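Curnholm Bedside Cabinet and Tray
Section 4: Placing the cabinet and laying out the tray

Read this section once the cabinet is assembled and all the fixings from Section 3 are tight. The cabinet may stand on the floor or on a table or worktop.

4.1 Choosing a place

1. Pick a flat, dry surface. Check it with a spirit level if you have one.
2. Keep the cabinet at least 62 cm from a radiator or stove.
3. Lift the cabinet from underneath with both hands. Do not drag it.
4. Turn it until the front is easy to reach. It need not be square to the wall.

CAUTION: Do not lift the cabinet by its top panel. The fixings will work loose.

4.2 Laying out the tray

1. Wipe the tray with a soft cloth and let it dry.
2. Set it down in front of or beside the cabinet, long side towards you. Leave a gap of 13 cm if the cabinet will be opened often.
3. Put small items in one at a time, beginning at a far corner. Cups, caps and lids are easier to pick up again if they are not stacked.

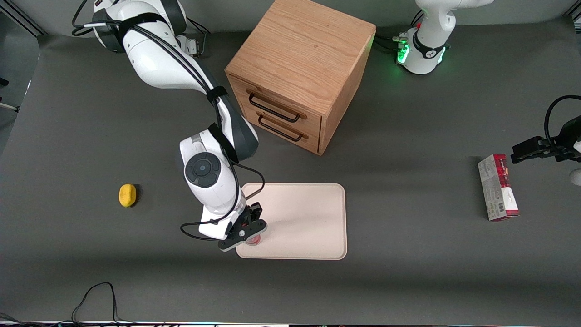

4. Press gently on each corner of the tray. If it rocks, move it or fit one of the felt pads from bag C.

Note: The rim is low. It will stop a small item from sliding off but will not hold back a spill of any size.

4.3 Cleaning

Oak: dry cloth, along the grain. Oil in October and again in spring with Reneo clear oil or similar. Wait overnight before putting anything back on top.

Tray: warm water and washing-up liquid. No scouring pads. Not suitable for the dishwasher.

Spare felt pads are part no. 504. The replacement tray is part no. 119.

Section revised September 2, 2023 (V. Leinonen)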